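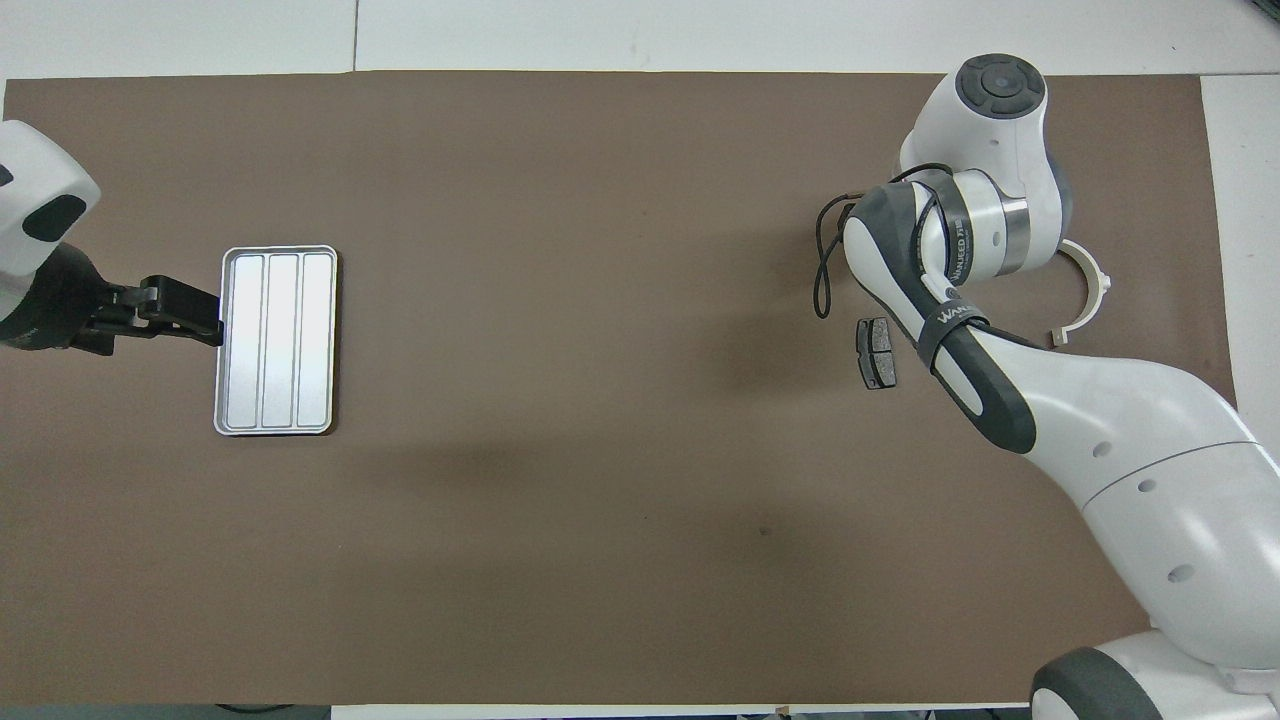 Three-compartment tray on the brown mat, white table underneath.

Desk reset thread, part two. Part one was drawers. Today is the tabletop, and mostly the tray.

The tray is metal with a brushed finish, rounded corners and a raised rim. Three long parallel compartments, thin dividers. Bought secondhand in Nistdale from Lucía Goicoechea, who was clearing out a print shop.

Why three channels and no short ones: everything I lose is long. Pens, scribers, tweezers, hex keys. Short compartments make you stack things at an angle and then you stop putting them back.

Left channel: writing and marking. Center: tweezers and picks. Right: drivers up to 15 cm. Anything longer lives on the wall rail.

Mat notes. It's matte, and I wouldn't go back to gloss. The old glossy one threw the ceiling light straight into my eyes when I was reading small part numbers.

It does show smudges. Dish soap, lukewarm water, microfiber, then let it dry flat. Do not roll it damp. I rolled one damp in April and it kept the curl for 2 weeks.

Size: cover most of the table but leave a strip of bare surface along the edges. Clamps want the table, and a mat that runs right to the edge catches on your sleeve.

The Mestow mats come 39 cm deep in the small size. Too small for a tray plus a work area. Get the next one up.

Orientation. I run the tray with the long side pointing away from me. Sideways looks neater but eats the width I need for the work itself.

Kaisu Jääskeläinen asked about liners. I cut felt for the center channel only – tweezer tips don't like bare metal. The other two stay unlined so I can tip them out and wipe them.

Cost so far: 34 for the mat, tray was a trade for a box of label stock. Felt was scrap.

Still undecided on the cable tie situation. Tramero makes a narrow bin that might fit behind the monitor. Will measure first.

Part three is the wall rail, once the brackets get here.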